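Forum > Manipulation > Perception & Grasping
Tags: point-clouds, transparent-objects, wrist-camera, two-arm

Planner drives the fingers straight into clear plastic bowls. Any fix?
Posted in September by Gralurard

I'm having a great time with our two-arm packing cell, but I'm stuck. The task is sorting noodle packets into clear plastic containers. The packets segment beautifully, even when they overlap. The containers barely exist in my depth data, so the planner treats them as free space and goes right through the rim.

I get 500 points on a packet and maybe 30 on a bowl, all on the edge. Both views are below. I'm voxelizing at 9 mm and replanning at 20 Hz.

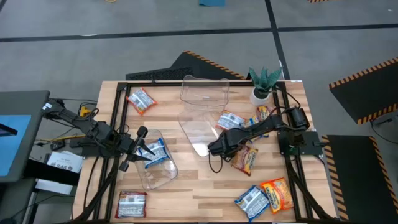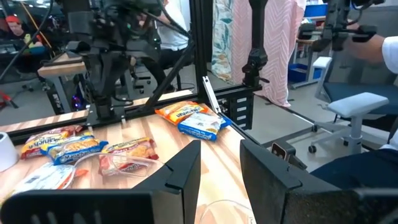

Clear containers and noodle packets on the tabletop, head view first, then wrist view.

Has anyone solved this without painting the bowls?

3 replies

Zono
Oh, I love this problem! Stop asking depth to find the bowls and let the color image do it. The clear plastic catches the light in both of your views, and that's plenty for a small segmentation model. Train it on rims only, fit a circle or rectangle to the mask, intersect with the table plane, then drop a solid mesh into the planning scene at that pose. You know the bowl's height already — just measure it once.

One catch: your head view has a tray lying on its side, so don't assume everything is upright. I'd add a "tipped" class and wrap those in a big box.

Vorotano
try a smaller voxel

Hettiarachchi
Smaller voxels won't help with points that were never there. Zono's approach works nicely, and I'd add memory to it. Keep each container in the scene after the wrist camera loses sight of it, and only delete it when a clear view says it's gone. Our first version cleared the map every cycle and the bowls kept blinking in and out. Fixing that was the most satisfying ten lines I've written all year!

Also check your hand-eye calibration before you tune anything else.

Contact the moderators | Back to top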